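4.2 Task Layout and Grasp Approach

The build described in Section 3 was moved from the Besden shop to a shared workshop space in February, and all trials reported from this point on were run there. The floor is bare and slightly uneven. The base was shimmed once and the joint offsets were measured again before any data were logged. No further mechanical changes were made, apart from a replacement wrist cable on the left arm.

Each trial uses one table and a small set of household items. The operator calls a target item, the planner selects an arm, and the arm moves through a hover pose to a pre-grasp pose at a fixed standoff of 120 mm. The standoff was set by hand during bring-up. Shorter values saved time but left too little room for the Hirose wrist to correct its yaw before contact. Both arms are held below the table edge when idle, which keeps them clear of the work surface and leaves the fingertips in view of the head camera for a drift check.

Grasp candidates are ranked by the Edar planner on three terms: reach, clearance to neighboring items, and expected jaw width. Clearance carries the highest weight. A total of 2193 candidates were generated over the full test set, of which 1581 passed the reach test and 1027 passed both reach and clearance. The remainder were dropped without execution. Jaw force was kept constant for all items – the Starkach driver boards do not report motor current at a usable rate, so closed-loop force control was not attempted.

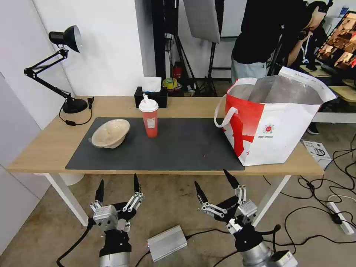
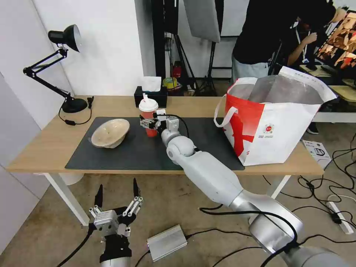

Figure 6. Head camera views of the table layout. First view: both hands raised below the table edge. Second view: right gripper closed on the red cup.

Side approaches were preferred over top approaches for upright items, as the lid or spout of a drink container gives a poor contact surface for parallel jaws. The cost of this choice is that the forearm must pass low over the table, and any item on the same side limits the elbow path. In the layout of Figure 6 the bowl lies to the left of the cup, so a grasp from the right keeps the jaws on the open side, while the large bag at the right end of the table bounds the space available to the arm. The planner treats such a bag as a rigid box with a 120 mm margin. This is conservative for a soft object – handles in particular are poorly fitted by a box – but it removed the need for a separate model of deformable items.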